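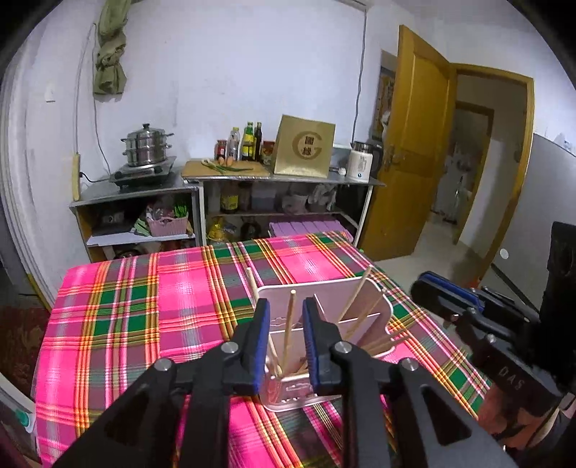
取扱説明書というものは、捨てた翌週に必要になる。当店「トルネレル」(Tornelell)の修理受付に立っていると、この法則に例外を見つけるほうが難しい。では捨てなければいいかというと、捨てなかった人は捨てなかった人で、必要なときにそれがどこにあるのかわからない。炊飯器の説明書は冷蔵庫の説明書のあいだに挟まり、そこへ引っ越し前の町のごみ分別表が加わって、束は年々太っていく。仕切りを入れれば片づくという意見もあるのだが、ピンクの格子柄のテーブルクロスに載った箸立てをごらんいただきたい。仕切りならちゃんとある。あるのだが、木の箸と串は好きな角度に傾き、高く突き出したり右へ寝そべったりしている。仕切りにできるのは場所を分けるところまでで、その先の規律は中身の側にまかされている。説明書の束も同じで、見出しつきのファイルを買ってきた日がいちばん美しい。

さて、今月の「修理台だより」は、その説明書の話である。

受付でいちばん多い質問は「直りますか」で、二番目が「いくらですか」、三番目に来るのが「説明書って要りますか」だ。修理に出すとき、説明書の持参は要らない。うちの棚にも主な機種の整備資料はある。ただ、持ってきてくださる方には独特の風格があって、ビニール袋に入った説明書と保証書、購入時のレシート(文字はもう消えている)を、角をそろえてカウンターに置かれる。こちらも思わず背筋が伸びる。そして本体を忘れてこられる。

嘘のようだが、年に何度かある。責めるつもりはない。私も自宅の扇風機の説明書を完璧な状態で保管していて、当の扇風機は前の家に置いてきた。説明書のほうは引っ越しのたびに丁重に箱詰めされ、いまも本棚の一等地にいる。首の振り方ならいつでも調べられる。

説明書の厚みの話をしたい。先日お預かりしたカメロ(Camero)のオーブンレンジには、139ページの冊子がついていた。ちょっとした中編小説である。ただし小説と違って、最初の二十数ページは「してはいけないこと」だけで進む。濡れた手で触るな、上に物を置くな、子どもだけで使わせるな、ペットを乾かすな。読み進めるうちに、箱から出したこと自体が軽率だったような気持ちになる。本体の温め方が登場するのは中盤で、しかも「お使いになる前に」という章がその手前にもう一度現れる。お使いになる前が、なかなか終わらない。

警告の章は笑い話にされがちだけれども、修理する側から見ると、わりあい正直な章である。書いてあるということは、どこかで起きたということだ。「背面を壁に密着させないでください」の一文は、背面を壁に密着させた製品が修理台に並んだ歴史の要約だと思って読むと、急に味わいが出る。当店で開ける電子レンジも、吸気口に綿ぼこりの座布団を敷いたものが珍しくない。掃除の方法はたいてい巻末の「お手入れ」にある。巻末まで読んだ人が、あまりいない。

巻末といえば「故障かな?と思ったら」である。この章の文体が私は好きだ。第一項目はほぼ必ず「電源プラグは差し込まれていますか」で、これを失礼だと怒る方がいるのだが、怒る前にプラグを見ていただきたい。受付でも最初に同じことをうかがう。電話口で「そんなわけないでしょう」と言われ、しばらく無音が続き、それから何も言わずに切れる。あれは修理完了の音である。料金はいただいていない。

翻訳ものの説明書には、また別の楽しみがある。ムサヴィ(Mousavi)の古いコーヒーミルについてきた一枚紙には、「豆を怒らせないように入れます」とあった。おそらくは「あふれさせないように」だったのだろうと思う。以来、私は豆を入れるときに少しだけ手つきが丁寧になった。誤訳のほうが効き目のある注意書きというものもある。同じ紙の裏には「音がするとき、それは仕事です」ともあって、こちらは何の誤りなのかいまだに判断がつかない。修理台の壁に貼ってある。

最近は紙の説明書がつかず、二次元コードだけが印刷された小さな紙が入っていることも増えた。資源の節約には違いない。違いないのだが、コードの紙を捨ててしまうと説明書の所在ごと失われるので、結局その小さな紙をとっておくことになる。小さいぶん、なくしやすい。クロスタ(Closta)の掃除機をお使いの方から「コードの紙をなくしたので、コードの読み方の説明書がほしい」とご相談をいただいたときは、電源コードの話なのかどうかで十分ほどすれ違った。電源コードの話だった。

もうひとつ、型番の話を。説明書を探すにも部品を取り寄せるにも、頼りになるのは製品名より型番である。ところが型番というものは、本体の底か裏か、でなければ一度据え付けたら二度と見えない側に貼ってある。洗濯機の側面に貼られたものなどは、設置の日に見たのが今生の別れになる。しかも末尾が曲者で、506と506Aでは扉のゴム枠の寸法が違い、506Aと506Bでは何が違うのか、メーカーに問い合わせても「色です」と言われたり「仕向け地です」と言われたりする。受付票には、わかるところまで写してくださればいい。最後の一文字が読めないときは、空欄のままで結構である。想像で埋めるのだけはご遠慮いただきたい。想像のBで届いた部品が、当店の引き出しにはだいぶたまっている。

携帯電話で銘板の写真を撮っておくのが、いまのところいちばん手軽な方法だと思う。私もそうしている。撮った写真が猫と夕食の写真のあいだに埋もれてしまう点については、紙の束と事情はさして変わらない。それでも検索窓がついているぶん、束よりはましだろう。検索窓に何と打てば銘板が出てくるのかは、各自の才覚による。

では、何をとっておいて何を捨てるか。お客さまによく訊かれるので、当店の流儀を書いておく。正解というほどのものではない。

保証書は、保証が切れるまでとっておく。当たり前のようだが、切れた保証書を大切に保管し、切れていないほうを年末の掃除で捨てる方は多い。日付の欄が空白のままの保証書は、購入を示すものと一緒にしておいていただけると話が早い。感熱紙のレシートは字が薄れるので、早めに写しをとる。

説明書は、本体を手放すときに一緒に手放す。これができれば束は太らない。できないから束は太っているわけで、書いている本人の扇風機の件は先に白状したとおりだ。ひとまずは本体のない説明書を抜くだけでも、だいぶ薄くなるはずである。試しに自宅でやってみたところ、ビデオデッキ、電気あんま、それに何の充電器だかわからない充電器の説明書が出てきた。充電器の説明書には「専用機器以外には使用しないでください」とあり、専用機器の名前はどこにも書かれていなかった。

付属の別紙、つまり「部品を追加で注文するとき」の紙は、残しておくことをおすすめする。冊子本体より先に捨てられる紙だが、修理屋としてはあれがいちばんありがたい。パッキンや替え刃の品番が載っていて、自分で取り寄せて自分で取り替えられるものなら、うちに持ち込むより安く済む。店の便りでこういうことを書くのはどうかと思わないでもないが、替え刃の交換だけで往復していただくのも気の毒である。

料理の小冊子がついてくる製品もある。あれは説明書とは別の生き物なので、台所に置いてやってほしい。調理家電についてくるレシピには独特の晴れがましさがあり、買った日の夜には誰もがローストビーフを焼く気でいる。その後の実績については問わない。問わないが、お預かりしたオーブンの設定履歴は、おしなべて「あたため」である。

お知らせを少し。

6月の修理受付は通常どおり行う。ただし扇風機は例年この時期に集中し、しかも皆さま、暑くなった日の午後に気づかれる。首を振らない、変な音がする、昨年しまうときから少し気になっていた、といったものは、気温が上がりきる前にお持ちいただけるとお返しも早い。お持ちになる際、説明書は要らない。本体をお願いしたい。

預かり品で、修理が済んだのにお迎えの来ていないものが棚に残っている。電話を差し上げても「もう新しいのを買ってしまって」と小声で言われることがあり、お気持ちはよくわかる。それでも一度顔を見に来てやってほしい。なかには5年前に仕上がった電気ポットもあって、沸かせば沸く。代金は済んでいるので、こちらとしても勝手に沸かし続けるわけにいかない。

それから、不要になった説明書の引き取りを2週間だけ試してみることにした。古い機種の資料は修理に役立つことがあり、メーカーのサイトからも消えていたりする。入口脇の箱に入れていただければ、使えそうなものは店の資料棚に移し、あとは古紙に出す。レシート、年賀状、通知表は入れないでいただきたい。前回、書籍の回収箱を置いたときには通知表が入っていて、持ち主がわかるまで店の者一同、なるべく目を細めて扱った。音楽の成績がよかった。

なお、当店のミシン修理について「説明書がなくても下糸の巻き方を教えてもらえるか」とのお問い合わせが続いている。お教えする。混んでいなければその場で、混んでいれば紙に書いてお渡しする。その紙は、どうかなくさないように。

トルネレル 修理受付
2022年5月30日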